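About Grorkton

Grorkton helps small and mid-sized shops plan, budget for and buy automation equipment. We do not build robots and we do not take commissions from the companies that do. Our clients pay a fixed fee, and they get a written plan they can take to any supplier.

The firm was started by Nuria Endale and Gönül Polat, who had both spent years on the buying side of manufacturing. They kept seeing the same budget mistake. The arm was priced to the dollar, and everything else went on one line called "other." Grippers, bins, cabling, mounts, guarding, spare fingers and training all came out of that line, and it ran out early.

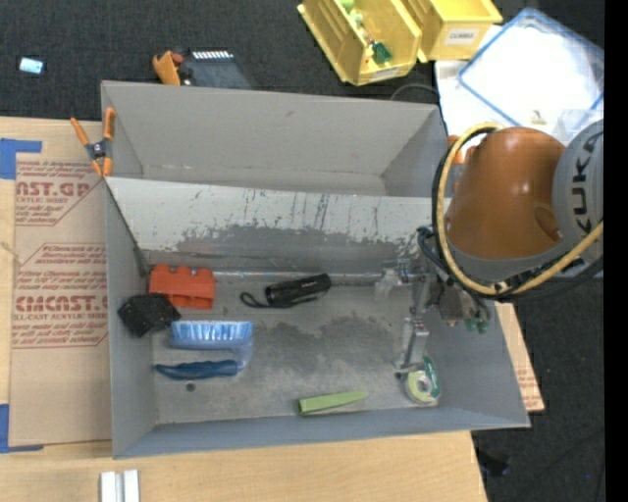

A Grorkton plan prices each of those items separately. It also sets aside money for trial time with the mixed parts a client handles day to day – odd shapes included. If the trial shows that a job should stay manual, we put that in the report and the client keeps the rest of the budget.

Vimala Naidu runs our cost reviews. Zübeyde Dursun handles supplier quotes and contract terms, and Nazmiye Aydoğan looks after floor plans, power and delivery access. Every plan is read by 2 of us before it goes out.

Our planning workbook, Ondo, is included in the fee. It covers purchase, lease and used equipment, and clients keep the file when the work is done. A first plan takes 30 working days from the site visit. Please have your floor drawings and last year's maintenance costs ready.

We book site visits through December. Our office is at 2181 Sezer Road, Suite 900, and visitors should use the side entrance.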